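Newsroom > Stultberg > Press releases

Search news, places, people

2 min read

Ninon Opens Its Second Lunch Room in Stultberg This September

I've been wanting to write this one for months! Ninon, the little soup and sandwich place I started on Vaněk Street, is getting a second home – and it's right across town in the old Clelex building.

The new room seats 54, so no more eating on the front steps (unless you like it out there, and plenty of you do). We'll open at 7:30 in the morning for coffee and keep the soup going until it's gone.
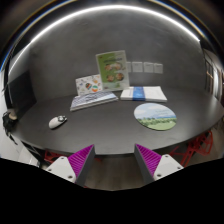

The menu stays mostly the same. You'll still get the leek and potato, and the rye bread comes from our own oven, where we baked 2296 loaves last year. I'm adding a breakfast plate too, with eggs, pickles and whatever jam I've made too much of.

We asked our regulars what they wanted, and 227 of you wrote back. Most of you said longer hours, so we're staying open late every Wednesday.

Want to book the room for a birthday or a work lunch? Stop by the counter on Vaněk Street and ask for the booking sheet.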